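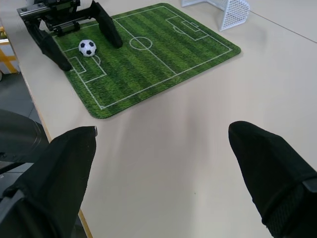 The first thing Valter Fonseca ever asked me to sign was a birthday card for the mailman, so when he slid a second piece of paper across my kitchen counter I had the pen uncapped before I looked. "Read it," he said. "Read it first, Ling." (My name is Lai-ching Poon. He'd called me Ling for eleven years and by then it would have been rude to bring it up.) It said Durable Power of Attorney across the top and it had my name in it four times, spelled right, which meant he had known it all along. I asked what I'd have to do. He thought it over and compared it to a soccer field, because he compared everything to a soccer field, and I swear he would have drawn me one on the counter: striped green grass, white lines, the small box inside the big box in front of the goal. "Inside the big box, you can use your hands," he said. "You are the goalkeeper. Outside the box, you can't touch anything."

I said that sounded fine. I figured I'd pay his gas bill once or twice.

He was 77 and he was having a hip done in March. His niece lived a plane ride away and had twins, and the other people he trusted were dead or, in the case of his chess partner, in prison for something to do with boats. So it was me. We drove down to a little office over the dry cleaner where a lawyer named Mei-kuen Fu had drawn the thing up, and she made him go in alone first, with the door shut, for a good long while. I sat outside and read a magazine about kitchens. When she finally waved me in she looked at me the way my mother used to look at boys.

"Do you know what a fiduciary is?" she said.

I said it was a kind of bank.

So she explained it. His money stays his money. I don't mix it with mine, I don't borrow it, I don't give myself a present out of it even if I'm sure he'd want me to have one, and I write everything down. She said the writing down was where people got into trouble. Good people, she said, daughters, and she gave me a spiral notebook out of her own desk drawer. I still have it. There's a coffee ring on the cover that was there when I got it.

Two witnesses came up from the dry cleaner, still smelling like steam, and Valter signed with that enormous signature of his that ran right off the line, and the notary stamped it, and we went for pancakes. He paid. I wrote down the pancakes! I didn't know yet if I was supposed to.

The hip went well. What came after the hip didn't go so well. He got an infection, and then he got confused from the infection, and one night he called me from the rehab place at 3 a.m. to ask who had won. I said who had won what, and he started crying. The next morning I took the notebook and the document and went to the bank.

The bank was Clerine, the branch with the fake fireplace. The man at the desk was named Chi-keung Hsiao and he had a very nice tie and he would not let me touch a thing. He turned over the pages one at a time. He said they had their own form. I said that was great but Valter couldn't sign their form, Valter currently believed he was on a ferry. He said in that case he would need to send mine to Legal. How long would Legal take? Well, he said, it could be up to 90 days.

I said the rent at the rehab place was due on the first.

He said he understood how frustrating that must be. I wrote that down too. 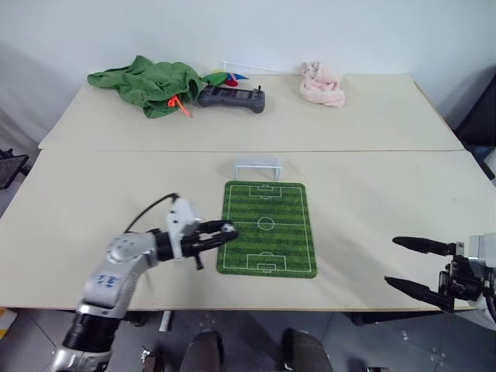
I've thought a lot about that desk since, more than it deserves. We each had an end of the paper, him on the right and me on the left, and neither of us was going to let go first, and I remember thinking we were like a couple of machines somebody had parked on opposite sides of a table. Mr. Hsiao had this way of holding his hand while he waited for you to finish talking, two fingers stuck out toward the middle with a gap between them, like those long black ones, ready to pinch something and not pinching it. I talked to the gap. I told it about the ferry, and the first of the month, and the cat, who was on a prescription food that came in bags the size of a toddler. The fingers stayed open. Then he took my document away to be copied and I sat there with the fake fireplace going.

I called Mei-kuen Fu from the parking lot, and I will be truthful, I was hoping she'd yell at him. She didn't even sigh. She asked me what he had said, exactly, and I read it to her out of the notebook, and she said, "Good. Go home. Feed the cat."

She wrote them a letter. I saw it later and it was the politest thing I've ever read, it practically had a doily under it. It said which law they were looking at and what the law said about turning down a properly signed document without a reason, and who would be paying her bill if she had to go ask a judge. She sent it to a person named Salminen who was apparently over everybody's head. I had an appointment card in my coat that same week for Mr. Hsiao to shake my hand and tell me it had all been straightened out. He really did shake it. I liked him, a little. He asked how the cat was.

So I paid the rehab place. I paid the gas and the phone and the cat food and a bill for 253 dollars from a company called Dralar that turned out to be a burial club he had joined in his forties and never mentioned. I sat in the car over that one. Was it inside the box? I had no idea. I called Mei-kuen again and she said if he'd been paying it for thirty years then he wanted it paid, and to keep the receipt.

Then the niece flew in.

Ya-wen Tsao was his late wife's sister's girl, and she was small and tired and she had one of the twins with her, asleep on her shoulder with his mouth open. She stood in Valter's front hall and looked at me holding Valter's mail. I know how it looked. I'd have thought the same thing. She asked, very politely, if she could see what I'd been spending.

I gave her the notebook. She sat down on the stairs with the boy across her lap and she read all of it, 28 pages, front and back, including the 3 a.m. phone call, which wasn't an expense, I just hadn't had anywhere else to put it. She read the pancakes. She got to a line where I'd bought myself a sandwich at the rehab cafeteria and written MINE, MY OWN CASH next to it with a box around it, and she laughed so hard the kid woke up.

"He told me you were called Ling," she said.

We went over to see him together. He was better that day, sitting up with his hair combed wet, and he knew her right away and wanted to know what she was feeding the children. Then he saw me behind her with the notebook and his whole face went sly.

"Did you go outside the box?"

I said once or twice I might have been on the line.

"On the line is in," he said. He told Ya-wen that this was the rule and she could look it up, and then he told her a story about a goalkeeper from his town, a man they all called Ulometti although that was the name of his bicycle, who had once run out so far to argue with the referee that the other team just walked the ball into the net behind him. It took him twenty minutes. The boy listened to every word and then asked where the ball went after that.
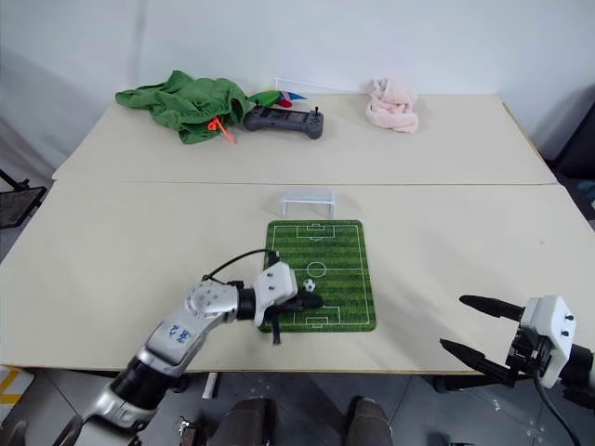
A tiny ball, waiting near the center circle.

Valter came home in the summer, on a walker he hated. The first week he had me drive him back up over the dry cleaner, and he went in by himself with the door shut again, and I read the same magazine about kitchens. He was adding Ya-wen as the backup, in case something happened to me. I hadn't thought about something happening to me. He said that was why you have two goalkeepers on the roster, and had I done mine yet?

I hadn't. Mei-kuen gave me a form to take home and fill in the easy parts. It's on the refrigerator under the pizza magnet. I've got my name and my address in there, and on the line where it asks for an agent I've written Valter and crossed it out twice.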